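Home again, February edition

Ok so quick one before bed because I promised myself I'd post twice this month and it is already the end of the month. Pantry. We're doing the pantry.

Background for anyone new. The apartment in Londley has a cupboard off the kitchen that the listing called a pantry. It's a closet. It has one light that works if you hit the switch twice and shelves that go back way farther than my arm does. Moved in, shoved everything in there, closed the door. That was the system. It worked great until I bought cumin for the third time.

So the rule this winter was: no new food until the old food gets eaten. I gave myself 400 for groceries for the month, fresh stuff only, milk eggs greens fruit, everything else has to come out of the closet. Last month I spent 600 and I could not tell you on what. Crackers? A lot of it was crackers.

Week one was fun. Felt very smart. Pasta with the good tomatoes, lentil soup, the fancy Estora beans I'd been saving for company (no company came, ate them on toast). Rice with everything. I was insufferable about it at work, sorry to everyone at work.

Week two, less fun. You get past the front row and it gets weird back there. A jar of something in brine, label gone. Two kinds of molasses. WHY. Cake mix from the old place, which means it moved with me, which means I wrapped it up and carried it down the stairs and paid for the van space.

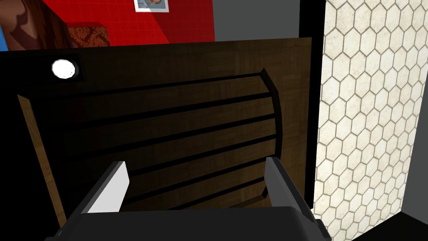
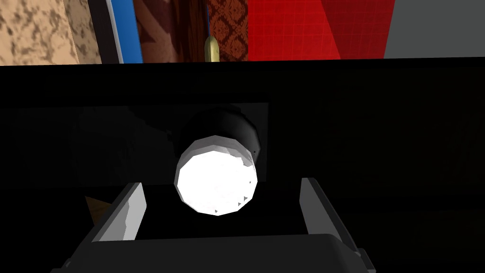

The back of the bottom shelf was the real problem and I left it till last, obviously. Sat on the floor with the flashlight after dinner one night and just went for it. Anything that had tipped over and rolled was back there, on its side, end facing out, like the short round thing in the second picture with its white end and the rest of it gone dark behind. You can't tell a thing from the end. Soup? Peaches? Every can is the same can from that angle. I pulled them out one at a time and lined them up by the stove and it was mostly chickpeas. I now own a truly stupid amount of chickpeas.

So, chickpeas. Things I have learned. Roasted is good but only if you dry them properly first, like properly, towel and then leave them alone for a bit. Salt after the oven. Smoked paprika after too or it goes bitter. Mashed with mayo and pickle in a sandwich is better than it has any right to be, I had that 5 days running and would do it again. Curry, fine, everybody knows curry. Chickpea flour pancake thing does not count because that's a different bag and I burned it anyway.

The brine jar was artichokes btw. Edible. I think.

Stuff that got thrown out: the cake mix, a bag of flour that had gone a bit sideways smelling, one of the molasseses (molassi?), the sprinkles that had become one sprinkle. Felt bad about the flour. Did not feel bad about the sprinkles.

Shelves are wiped down and I put some paper on them. Then went to Hesto for bins, which was a mistake because Hesto on a weekend afternoon is a zoo and the bins I wanted only came in a set with bins I did not want. Bought the set. The small ones are holding tea. The tall one doesn't fit under the shelf with the lid on so it lives in the hall with batteries in it, whatever. Also bought one of those Gaber label makers everyone goes on about, and I'll be honest it's a nice little thing, but the tape refills cost nearly what the machine did so choose your words carefully. I labeled the flour FLOUR. Then the sugar. Then I ran out of tape halfway through PAPRIKA so that jar says PAPR and I've gotten used to it.

New layout, if anyone cares: cans on the middle shelf now, one row deep, standing up, no exceptions. Baking stuff up top since I bake like twice a year. Bottom shelf is only big things, the rice, the stock pot, the onions in thier basket. Nothing small goes on the bottom. Nothing round goes on the bottom!!

Did I hit the 400? No. I went over on the last weekend because of cheese. But it was closeish and I haven't bought a single cracker, and the pantry door shuts without me leaning on it.

Someone asked in the comments last time for the lentil soup. It's an onion, two carrots, a cup of red lentils, a spoon of tomato paste, cumin (have plenty), water till it looks like soup. Half an hour. Lemon at the end, dont skip the lemon.

Freezer next month. I opened it just now to look and closed it again.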